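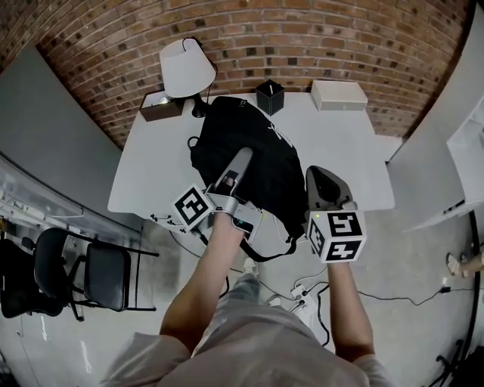 Soft things keep beating our club: how do we record a bag so the robot learns it?

Posted in: School and Club Robotics
Apr 26, 2024

Rekha Rana

Hello everyone, first post from me after reading along for ages, so please be gentle! I help run the after-school robotics club at Jokotcombe, and this term the older ones decided (entirely by themselves, I only made the tea) that they'd had enough of line followers and wanted to teach an arm to tidy a table. We record with a pair of hand-held grippers, one for each hand, with the marker cubes fixed on, and whoever's turn it is does the job while the rest keep the log. The arm itself lives at the college up the road and we only get to visit it with our recordings, so everything we do on club days has to be worth the trip.

We started with boxes and it went beautifully. Small boxes, flat boxes, a box on top of another box. The group were very pleased with themselves. Then we moved on to the big black fabric bag and it has all gone rather wobbly. The task we gave ourselves is "straighten the bag and move it to the left end of the table", which sounded like nothing at all when we wrote it on the whiteboard.

We have 70 recordings of the bag so far. When I sat down with them in the evening, I noticed that every child does it differently. One presses a fingertip into the middle and pushes the whole thing along. Another goes straight for the strap where it hangs down over the front of the table. A third pinches both sides and lifts, which looks lovely but takes forever. And of course the bag never starts in the same shape twice, because it's a bag.

Our last visit to the arm was in March, and what it learned from all this was to hover over the bag, go down, come up and hover again. The children found it hilarious for the first few goes and then they were a bit crestfallen, and I'd like to send them back with something better before the end of term.

So what I'm asking is:

Should everybody be made to do it the same way, even if it takes the fun out of it a bit?

Should we start the bag in the same crumple each time, as near as we can manage?

Do the other things on the table matter? We keep a lamp and a few small boxes along the back edge and have never moved them, mostly out of laziness, and I've started to wonder whether that is helping or hurting.

And is there a sensible number to aim for? Somebody's dad said thousands and I nearly lay down on the floor.

Thank you so much in advance, and sorry it's so long. I was told to put in plenty of detail and I may have overdone it.

Natnael Beyene

Rekha, what a lovely project, and please don't be put off by the hovering! Every group I've helped has had a hovering stage. Ours lasted most of a term, and that was with a tea towel.

I'll take your points in the order that makes sense to me, which isn't quite your order.

The differing methods are your biggest trouble by a long way. If a third of your recordings say "go to the middle", a third say "go to the strap" and a third say "go to both sides", then the arm has been given three good teachers who disagree, and what it learns can land somewhere between them. I'd bet a packet of biscuits that your hover is exactly that. So yes, agree on one method. It needn't be the end of the fun, though. We gave over a whole meeting to it: everybody demonstrated their own way, the others tried copying it, and then we voted. The arguing was the best part of the year, and a very quiet lad won it with a method none of the grown-ups had thought of.

If I were voting, I'd go for both hands on the fabric, one either side of the middle, a short slide to flatten, then a slow drag to the left. Leave the strap alone for now. Straps swing, they catch, and they are hidden half the time behind whatever the other hand is doing. You can come back to it as a separate task once the first one works, and label it separately too.

Write the method down in four or five plain lines and tape it up where the person recording can read it. Ours said things like "touch, wait a moment, close, drag". The waiting helped us a good deal. Children (and me) tend to rush from touching to closing, and with a soft thing you want a clear moment where the finger is on the cloth and nothing else is happening yet.

Now the crumple. Don't try to make it the same each time. You can't, and if you could, the arm would only know that one crumple. But do narrow it down at the start. Say the bag always begins lying across the middle, opening to the right, and let the folds be whatever they are. Record 25 like that, all by the agreed method, and take only those to the arm. If it makes a fair attempt, loosen things a little: turn the bag, shift it towards the back, stuff a jumper in it. Go back and test after each change if the college will have you.

The lamp and boxes: leave them where they are for the first batch, then start moving them. If the lamp has been in the same corner for every single recording, the arm may well be using the lamp to find out where "left" is, and you won't know until some kind person tidies it away. That happened to us with a fruit bowl. I still feel a bit cross about the fruit bowl.

As for numbers, I can only tell you what we did, and ours was a different arm and a tea towel. We finished with 329 and it worked most of the time. The first 20 good ones taught us more about what we were doing wrong than the rest put together. I wouldn't bin your 70 either. Sit the group down, have them sort the recordings by method, and see whether one pile is already big enough to be useful. It's a nice quiet job for a rainy afternoon and they'll become very fierce judges of each other's work.

One small thing I nearly forgot: keep the marker faces in view as you work. When people lean over a soft object they roll their wrists inward without noticing, and a stretch of recording where the markers can't be seen may have to be thrown out. We had a spotter whose whole job was to say "wrists!" and it became the club catchphrase.

Do come back and say how you get on.

Santosh Tyagi

just use a stiffer bag. we swapped to a canvas one from the Prandska kit and the problem went away

Urmila Solanki

I agree with nearly all of what Natnael has written, and I'd only add a few bits from the Bisht juniors, who are a younger group than yours, I think.

Santosh's idea is a fair one for a first success, if the children are getting downhearted. A stiffer bag holds its shape and the arm will do better with it. But it is an easier task, so I'd tell them so, and keep the floppy one in the cupboard for afterwards.

Who does the recording matters as well. We found that two steady children taking turns gave us tidier recordings than the whole club queueing up, and at first we thought that was terribly unfair on the others. What we do now is have everyone learn the method, but for each batch there are two recorders, a spotter, someone resetting the table and someone on the log, and the jobs move round for the next batch. The resetter turned out to be the favourite job. They love crumpling.

On the log, please have them write down the failures too, with a word or so on what went wrong (slipped, missed, caught the strap). Ours only wrote ticks for weeks and weeks, and when we wanted to weed out the poor ones we had to watch the whole lot again, which took me two evenings and an awful lot of toast.

Also check your cables before each session. Anything trailing across the floor or along the front of the table will find its way round an ankle or under the bag sooner or later. We run a strip of tape along ours and the children have to step over it like a river.

Natnael, may I ask what the quiet lad's method was?

Rekha Rana

Oh, thank you all, this is so much more than I hoped for! I read Natnael's answer out at the club and there was an immediate and very loud debate about the strap. We're holding the vote next time. Harsh Kaushik, who looks after the arm at the college, says we can bring a small batch over as soon as it's ready, so we shall do the 25 first and keep the lamp where it is until then.

Santosh, we do have a canvas bag somewhere and I'll look it out in case morale needs it.

The sorting has begun too, and they are being merciless.

Natnael Beyene

Urmila, he put one finger flat on the near corner to hold it down and smoothed away from it with the other hand, the way you'd do a bedsheet. It worked a treat on the tea towel. I'm not sure how it would go with a bag, but Rekha's lot are welcome to add it to the vote.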